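Do Robots Really Learn by Themselves?
Big Questions for Curious Kids
By Ntombi Kekana
February 2024

You have probably seen a video with a title like "Robot teaches itself to clean up!" The music is exciting, the robot picks up a cup, and everybody claps. I have watched a lot of those videos, and every time I want to ask the same thing. Who did the teaching?

Most of the time, people did. Lots of them, for lots of hours.

What is an example?

Think about how you learned to tie your shoes. Somebody showed you, then you tried, and you got a knot that looked like spaghetti. After a while you got it. You didn't need to see it thousands of times.

A robot that learns is a much slower student. One common way to teach it goes like this. A person steers the robot's arm through a job, such as picking up a toy and putting it on a plate. While that happens, a computer saves what the robot's camera sees and how the arm moves. One try, from start to finish, is called an example. Some people call it a demonstration, which means the same thing with more letters.

Then the person puts the toys back and does it again. And again!

A learning project called Mastgate saved 3384 examples of picking up toys and putting them down. Its robot worked with 2 plates and a basket of soft pretend food. The longest day of steering gave 146 examples. The next day gave 134, and one of the people steering told me her thumbs hurt.

So does the robot "know" what a banana is?

I don't think so, and you should be careful when a grown-up says it does. The computer looks for patterns. When the picture looks like this, the arm usually moves like that. If a toy is somewhere new, or the light changes, the pattern may not fit anymore. You know a banana is something you can eat. You know a toy banana is a silly thing to bite. The robot has numbers from its camera and numbers for its arm, and that's a very different kind of knowing.

Why use toys?

Soft toys don't bruise or leak. You can drop one all afternoon. But here is a problem I wish the exciting videos would talk about. A real banana is slippery inside and squishes if you squeeze it. A robot that has practiced only with plush food has had no practice with squishing. If a company called, let's say, Karkix told me its robot could pack my lunch, I would want to know if it had ever practiced with my actual lunch.

What if the examples are bad?

Good question to ask! People get tired. They bump the table or drop the toy. If clumsy examples go in, the robot may learn to be clumsy too. Somebody has to look through them and decide which ones to keep. That is slow work, and it never gets exciting music.

There is another trap. Suppose the plate is always on the left in every example. The robot may look very clever until you move the plate to the right. Then it may reach for the left anyway. A careful team moves things between tries.

Questions to ask about any robot video

Was a person steering it?
How many times did it try before the try they filmed?
Had it practiced with these same things, on this same table?
What happens if you move something?

If the video doesn't answer, you can still enjoy it. Just don't believe all of it yet.

Try it at home

Ask a friend to close their eyes and be the arm. You be the driver. Using only the words left, right, up, down, open and close, get them to put a stuffed animal on a plate. Use a plate that won't break. Write down every word you say. The list will be longer than you expect, and that was one example.

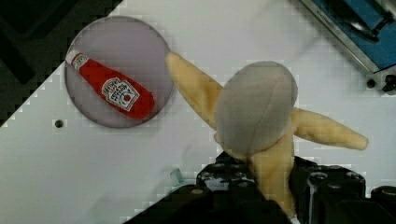 A robot's gripper holds a plush banana with its peel open. The toy ketchup bottle is on the plate.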